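Gripper does not release the garment after a protective stop. Is it normal?

Asked on December 11, 2024 in Grippers and end effectors

Hello all. I work with a two-arm robot on clothes handling: it takes a shirt on a hanger from a bed and should bring it to a rail. The grippers are electric, with two padded fingers, and the controller is from Wavard. Since the update in September I have a fault which I can not explain.

The left gripper closes on the shoulder of the shirt and the arm begins to lift. After almost 67 cycles the arm goes into protective stop with the message "grip force deviation". This part I can accept. But when I acknowledge the stop, the fingers stay closed and the open command is ignored. I must switch off the power and turn the fingers back by hand with the small key. Two times the fabric was damaged, and one time my colleague had his fingertip between the pads when he tried to free the collar. He is fine, only a bruise, but I do not like it.
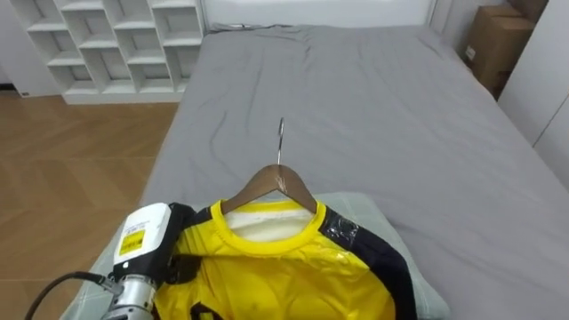 The force limit is set to 200 in the tool page (the manual does not say which unit). With a cotton shirt the fault comes less often. With shiny sports fabric it comes more. I have already changed the cable and made the zero calibration again. What should I check next?

Answer 1 (accepted)

I had the same behaviour in our workshop in Dusetville, with the same controller. In my case there were two separate problems, so please do not look for only one.

First, the stop. Slippery fabric moves a little between the pads during the lift. The controller sees the finger position change and raises the current to hold the force, until it is over the limit. Reduce the lift speed for the first few centimetres and clean the pads with alcohol. If the pads are polished from use, replace them.

Second, the fingers which stay closed. After a protective stop the tool output is held in its last state, so a dropped load can not hurt a person. You have to send a reset to the tool separately, wait 1000 ms, and only then send open. If open comes earlier, it is lost and there is no error. I think the old firmware had this wait inside and the new one has not, but I could not find it in the release notes.

About the finger of your colleague: please make a written rule that hands go near the pads only when the power is off and the arm is supported. A closed gripper with a stop message still has force. We have put the release key on a cord next to the emergency button.

Comment from the asker: The wait was the solution for the open command, thank you. The stop still comes, but now less. I have ordered new pads.

Answer 2

Check also the cable route at the wrist. On our MacBrayne arm the cable was pulling at the connector in one pose only, and the force value was jumping. You can see it in the log if you record the value while you move the wrist slowly by hand.

Answer 3

Same problem here in Zeltthorpe, I went back to the old firmware and it works.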